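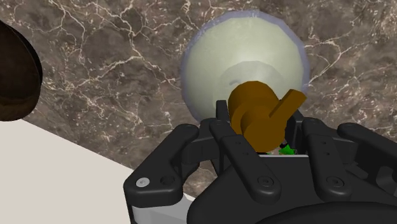 Let the person doing the job teach the hand

Posted 2021-08-31

I have spent a good part of this summer driving a simulated hand around a simulated counter, trying to get it to hold one brown fitting with a lever on it. The hand is black and blocky, all thick links and pivots. You steer it with your own fingers through a tracking glove, and it copies you more or less.

My view is that we have the wrong people wearing the glove.

At Skomberg the demonstrations are recorded by whoever wrote the controller. That includes me. We are good at keeping the tracking happy and we move in a way the software likes - slow, square to the part, thumb where the solver expects it. The policy then learns to handle a fitting like a programmer who has never put one in.

In August we asked Inger Dalsgaard to try. She fitted valves for 20 years before she came to Pamska to train apprentices. Her first 4 runs were a mess, and she said the glove felt like working in oven mitts. After that she started doing things none of us had done. She set the body of the fitting deep between two fingers and left the lever clear. She let go and took a new grip where we would have kept twisting.

We recorded 49 demonstrations with her over 2 afternoons. Some of my colleagues wanted to throw out the ones with regrips, as they make the data harder to fit. I think those are the ones worth keeping. A regrip is a decision, and the decision is what we are short of.

The usual objection is cost. A plumber's afternoon costs more than mine, and she needs time to learn the rig. Powell, who runs our simulation work, also points out that contact in the simulator is still crude, so a good touch may be wasted on it. He has a point about contact. It doesn't cover the order of the moves or where the fingers go first.

Bultinis has offered us its workshop in September so we can do the same on real parts. I would like the glove to be on Inger's hand for most of it.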